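Planificación de la adquisición de células robóticas de dos brazos

La planificación de la adquisición de una célula robótica de dos brazos es el proceso por el que un laboratorio, centro docente o taller define los requisitos, estima el coste total y programa la compra de un puesto de manipulación bimanual. Comprende los manipuladores, las pinzas, la superficie de trabajo, el cableado, el control, la formación y el mantenimiento durante la vida útil prevista.

Definición de requisitos

El pliego parte de la tarea. Para cada pieza se especifican dimensiones, masa, rigidez y tolerancia de colocación. La carga útil exigida al brazo incluye la masa de la pinza y de sus accesorios – un dato que falta con frecuencia en las primeras solicitudes de oferta – y se calcula en la posición más desfavorable del recorrido.

El alcance se comprueba sobre un plano a escala de la mesa. En una célula bimanual se distinguen la zona accesible a un solo brazo y la zona común. La segunda determina la separación entre bases, y un error de montaje en este punto obliga a repetir anclajes y calibración.

Estructura del presupuesto

El presupuesto se divide por lo general en inversión inicial y gastos de explotación. Son partidas habituales de la primera:

Brazos y controladores
Pinzas, dedos de recambio y adaptadores de muñeca
Mesa, anclajes y revestimiento de la superficie
Cámaras, iluminación y equipo de cálculo
Transporte, instalación y puesta en marcha
Evaluación de riesgos y elementos de protección

Los gastos de explotación incluyen licencias, extensiones de garantía, consumibles y horas de personal técnico. Las pinzas y los cables flexibles se presupuestan aparte por su desgaste. Una práctica extendida consiste en fijar la revisión preventiva cada 1000 horas de funcionamiento, salvo que el fabricante indique un intervalo menor.

Compra, arrendamiento y ampliación

La compra directa predomina cuando el uso previsto supera los tres años. El arrendamiento reduce el desembolso inicial, pero puede restringir la modificación de herramientas y del software de control. En la modalidad de ampliación, el comprador adquiere un brazo y reserva espacio, potencia eléctrica y puertos para el segundo. Hülya Kurtuluş desaconseja esta última vía en su guía para el centro Testulent si el contrato no asegura la compatibilidad entre versiones del controlador.

Comparación de ofertas

Las ofertas se comparan con una configuración idéntica. En el procedimiento descrito por Selim Dağdelen y Eusebio Huanca para el taller Lomemon, cada proveedor cotiza por separado el equipo básico, los accesorios y el servicio posterior, con un plazo de entrega máximo de 12 semanas. Los importes expresados en divisas distintas se convierten al tipo de una misma fecha.

Ensayo de aceptación

Antes de aprobar el pago final se ejecuta una tarea de referencia. Los cubos de madera son piezas de ensayo de bajo coste: su geometría es sencilla y el color permite asignar destinos distintos. El protocolo fija las posiciones iniciales, el número de repeticiones y los criterios de fallo, entre ellos la caída de una pieza y el contacto entre brazos. 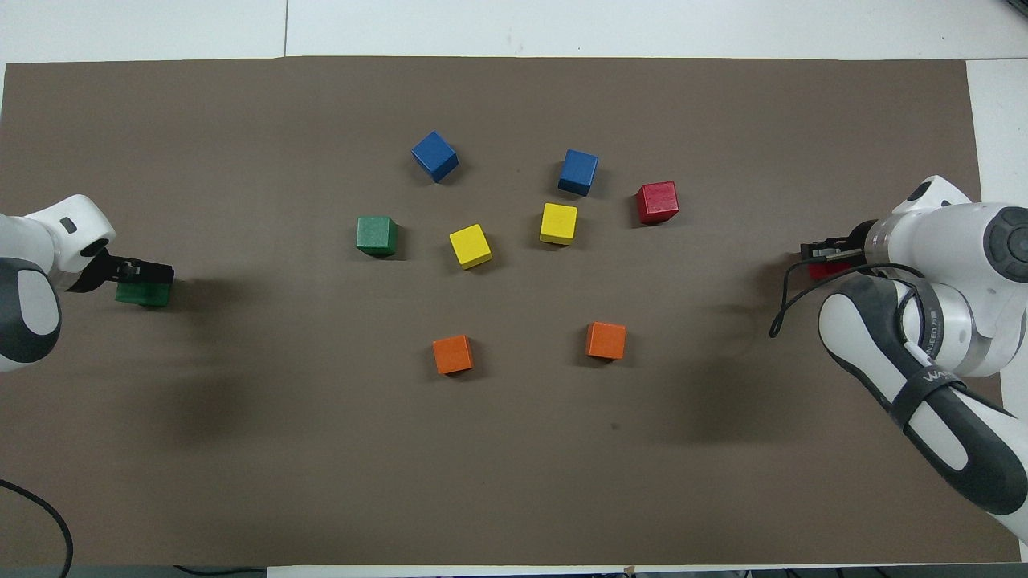

Manipulación de cubos de colores con dos brazos robóticos sobre una mesa cubierta con papel marrón.

El revestimiento de la mesa figura en el protocolo, dado que el fondo y los reflejos influyen en la detección por cámara. También se revisa el trazado de los cables en las posturas extremas de ambos brazos. Las incidencias se anotan en un acta firmada por comprador y proveedor.

Calendario

El calendario se ordena hacia atrás desde la fecha de entrada en servicio. La obra eléctrica y el montaje de la mesa preceden a la recepción de los brazos; la formación se programa tras la puesta en marcha. En los centros con ejercicio presupuestario anual, la solicitud suele cerrarse en septiembre.

Véase también

Coste total de propiedad
Ensayo de aceptación en planta
Pinza paralela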